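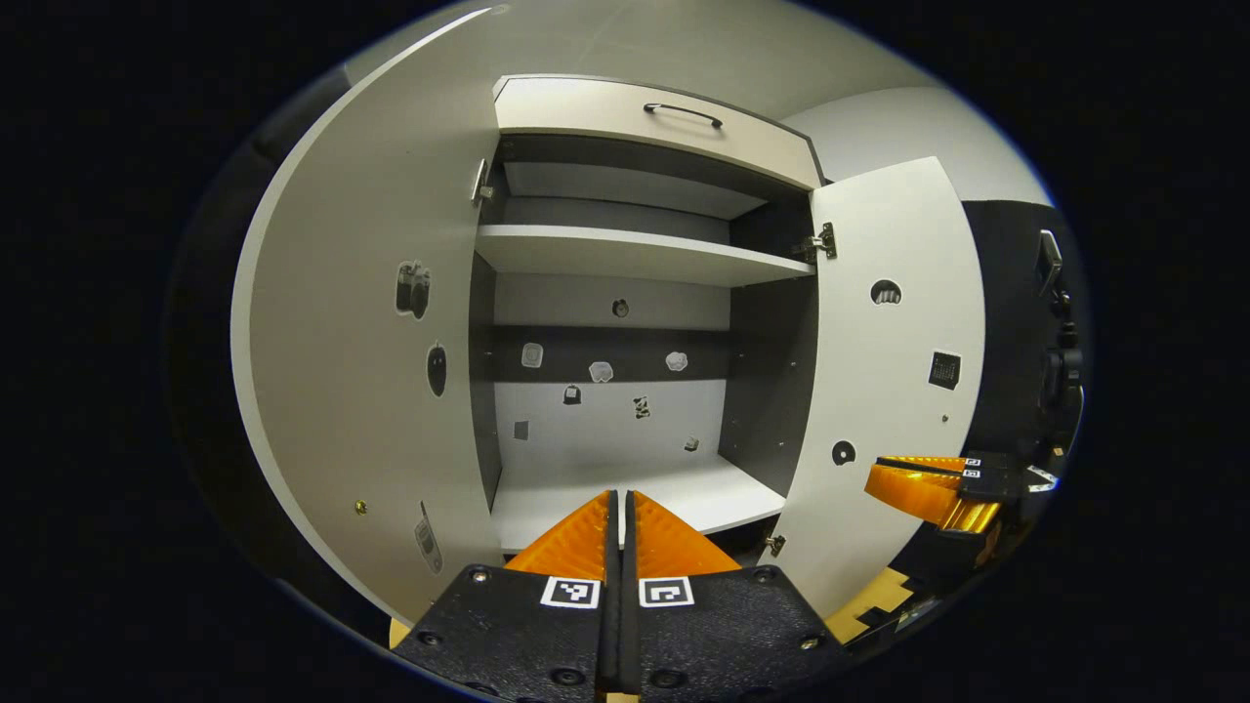
A white cabinet with its doors open. The shelf inside goes all the way across.

Why Doors Swing: All About Hinges

Open a cabinet and the door moves, but one side of it stays put. The part that makes this happen is called a hinge. A hinge joins two things together and lets one of them turn.

Hinges are very old. Long before metal screws were common, builders made heavy doors with a post along one side. The bottom of the post stuck out like a peg and sat in a hole in a stone. When someone pushed the door, the peg turned in the hole. This kind of hinge is called a pivot.

Later, people made hinges from metal. The most common kind today is the butt hinge. It has two flat plates, called leaves. One leaf is screwed to the door and the other is screwed to the frame. Along the edge of each leaf are small loops called knuckles. The knuckles fit together like the fingers of two hands, and a pin slides down through the middle of them.

Many kitchen cabinets have hidden hinges. Part of the hinge fits into a round cup drilled in the back of the door. When the door is shut, you can't see the hinge from outside. Some hidden hinges also have a spring that pulls the door closed for the last little bit.

Where should you push?

Try this with any door at home. Stand where you can push it safely and keep your fingers away from the hinge side. First, push the door near the handle with one finger. Then push it in the middle. Then push it closer to the hinges, on the flat part of the door. It gets harder each time.

A door works like a lever. The farther you push from the turning point, the less force you need. That is why handles are usually put on the side away from the hinges.

Why do hinges squeak?

When a hinge turns, metal rubs against metal. This rubbing is called friction. If the parts are dry or rusty, they stick and slip very quickly, and the shaking makes a sound. A drop of oil helps the parts slide. Ask an adult before you oil anything.

Hinges in nature

Clams and mussels have two shells joined by a hinge. A stretchy band pushes the shells open, and strong muscles pull them shut. Your elbow is called a hinge joint. It bends and straightens, but it can't swing in a circle the way your shoulder can.

Words to know

Friction: the force that slows things down when they rub together
Knuckle: one of the loops on a hinge that holds the pin
Leaf: one of the flat plates of a hinge
Pivot: a point that something turns on

Written by Irfan Ghumman
Last updated 6 May 2022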